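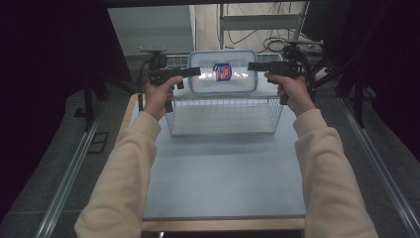
# Muvon FAQ

I wrote Muvon to clean up and line up two-handed gripper recordings before they go into training. These are the questions I get most!

**Do I need a robot to use it?**
Nope. Hand-held grippers are fine, and so are logs from real arms. Muvon only cares about timestamps, poses and gripper widths.

**My left and right streams drift apart. Help?**
Run `muvon sync` first (everybody skips it, me included). It resamples both sides to 100 Hz and flags any gap longer than 3 samples.

**Why does tracking jump when I handle clear plastic?**
Shiny lids and see-through boxes throw bright reflections, and the pose filter can latch onto those. Try `--glare-mask`. It's slower, but I leave it on for anything from the kitchen.

**Can I load Cellmont files?**
Yes, version 9 and up. Older ones need converting, and I haven't written that part yet, sorry!

**How much memory does it want?**
I use a 16 GB laptop and it copes, as long as I close the browser.

**What happened to the Merkis planner plugin?**
I pulled it in December. It kept planning one arm straight through the other, and I'd like to fix that before anyone else runs it.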